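Folding microfiber for an open holder - thirds or quarters?
Last updated August 11, 2025
11 replies - 129 views - 2 shares

grostum_bench
We keep cleaning cloths in a clear acrylic holder on the work table. Folded in quarters they spring open and the pile leans. Folded in thirds they stay flat but come out too long for the holder. Which fold do people use, and does stack order matter?

L. Gallegos
Thirds, then in half. Put the rounded fold toward the side you reach from. If the loose edges face you, your fingers catch one layer and the cloth opens on the way out. Press the air out before stacking. A puffy cloth at the bottom tilts everything above it.

punau_dry
Disagree on thirds. Three layers doubled over gives six, and the hem ends up as a ridge in the middle. Quarters with the hems tucked inside is flatter. Weight matters too. Ours are 200 gsm and behave. Heavier ones won't hold any fold.

grostum_bench
Mine have a stitched edge that curls after drying. Would that be the problem?

L. Gallegos
Probably. High dryer heat does that to the thread. Low heat or hang them, and pull the corners square while they are damp. No fabric softener. It coats the fibers and they stop picking anything up.

Quezada77
Why fold at all? I have a bin with 2000 cloths' worth of lint in it and they all go in loose. A cloth is unfolded the moment you use it.

punau_dry
Loose is fine for one color. We sort by job: green for glass, blue for dust, orange for the table surface. In a bin you dig through all of them and the clean ones pick up grit from your sleeves.

Quezada77
Then use three bins.

Cirilo Cárdenas
Three bins take more table than one holder. At Ullico we tried both and went back to a single stack, most used color on top. The drawback is getting the bottom one out without disturbing the others. Lift the upper cloths with a flat hand and slide the bottom one toward you.

L. Gallegos
Agreed on the flat hand. I would still put the largest cloth at the bottom, whatever the color. If it sticks out a little past the others, you have something to grip.

grostum_bench
Tried quarters with the hems inside and the stack is lower. I have one orange cloth still to fold, and I want to compare it in thirds before I redo the rest. The holder has curved sides, so the width at the base is the limit.

Cirilo Cárdenas
Measure at the base, then fold to a finger's width less. Smooth the cloth out on the table first and work from the far edge toward you - a wave left in the middle ends up as a lump in the stack. 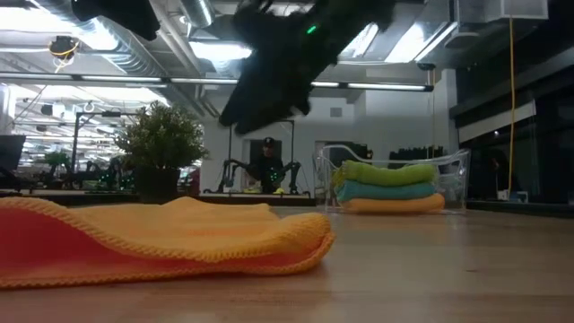 If the edge keeps curling after that, fold it under on the first pass and leave the straighter hem for last.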